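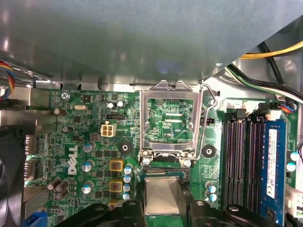

How long is the Monmont Mile?

It's 1757 yards, three short of a real mile, because the old road cuts the corner by the far turn and the start had to move up.

I knew that before I knew my own phone number. My aunt Fouzia Lodhi trained horses out of the last barn on the backstretch, and by the time I was nine I could tell you the Mile's distance, the best gate to draw, and where the mud would be worst after two days of rain (the rail, coming off the far turn, always the rail). I loved every soggy foot of that track. I still do!

The winter I'm telling you about, we had a horse named Danonton. He was seven, he'd been beaten everywhere a horse can be beaten, and he had the biggest, softest ears I have ever seen on an animal. Aunt Fouzia bought him for 2515 dollars at a sale where she'd gone to look at a different horse entirely. She came home and walked him down the ramp herself, and he put his nose straight into my coat pocket and ate a bus ticket.

"He's got an appetite," she said. "We can work with an appetite."

We did work with it. Every morning at five, in the dark, Bianka Borbély came out in two sweaters and a helmet with a cracked peak and galloped him, and I stood at the gap with the stopwatch going numb in my glove. He was slow. He was slow on Thanksgiving and he was slow the week after. Then one morning he came past me with his ears flat out sideways like a bat, and I looked at the watch, and I shook it, and I looked again.

"What did you do?" I yelled.

"Sat still!" Bianka yelled back. She was laughing so hard she nearly went off the side.

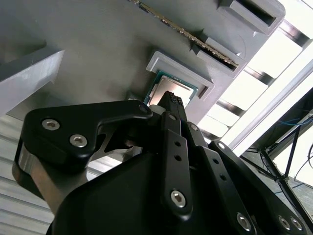 MONMONT, December — That's how the piece in the county paper began, and I have it here, folded so many times it's coming apart at the creases. Kirsten Sandhu wrote it. She gave Danonton one sentence, near the bottom, under the feed prices: "F. Lodhi's veteran completes the field." The rest was Zusidis, Zusidis, Zusidis, and fair enough, he was gorgeous. He'd won his last four. His trainer was Tetsuya Ichikawa, who had come over from Chiba as a young man with one saddle and was the kindest person on the grounds, and who lent us a bale of straw the night before the race when ours got wet.

"You shouldn't be nice to us," I told him. "We're going to beat you."

"Good," he said. He really meant it, I think. He scratched Danonton under the forelock for a long while and then went back to his own side of the yard, whistling.

I didn't sleep. At four I gave up and went to sit on a bucket outside the stall. Danonton slept flat on his side, groaning like an old door. 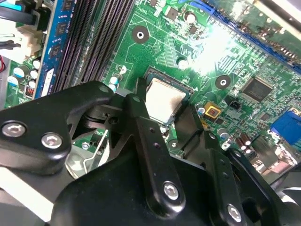

There's a moment at the start of any race that I would swap the rest of the day for. The last horse goes in, the gate shuts behind him, and for a breath the whole field is standing square in the stalls with nothing left to fix. I've tried to explain it to my friend Nam-gil Wang, who builds computers and thinks horses are large and unreliable. The nearest I ever got was the processor, that plain silver square sitting in its socket on the green board with the metal frame around it. It looks like nothing. And he said, oh, sure, that part, and for once we were talking about the same thing. So picture them like that, loaded, and Bianka a spot of yellow in gate two, and my aunt next to me breathing through her nose.

Then the bell, and the noise!

Zusidis went straight to the front. Of course he did. Danonton came out fourth, then he was fifth, and down the back I lost him behind the equipment shed, where you always lose them, and I stood on the rail with both boots and a steward told me to get down and I did not get down.

They came around the far turn. Four horses swung wide to get off the mud. Bianka sat still.
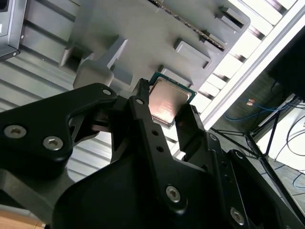 He came up the inside. He came through the worst of it, the slop we had walked around all week, with his ears out sideways and his neck stuck out like a goose, and the winter sun had dropped low enough to get under the grandstand roof and hit him broadside. People say a chestnut horse is red, or brown. Wet, in that light, he was the pinkish copper you see slide across the metal top of a processor when it's held up at a slant, a color that isn't really in the thing at all, and I've never found it on a horse since. He got to Zusidis's tail, then his girth, then his cheek. I was screaming. My aunt, who did not scream, had hold of my hood and was twisting it.

It went to the photo. It took them forever. Bianka walked him in circles, mud to the eyebrows, and kept asking everyone, "Did I? Did I?" and Mr. Ichikawa kept saying, "I think you did, I think you did," and holding out a towel to her.

A nose. They put our number up first and my aunt sat down on the wet grass in her good coat.

We had him nine more years. He never won again, and he ate two more of my bus tickets and most of a scarf.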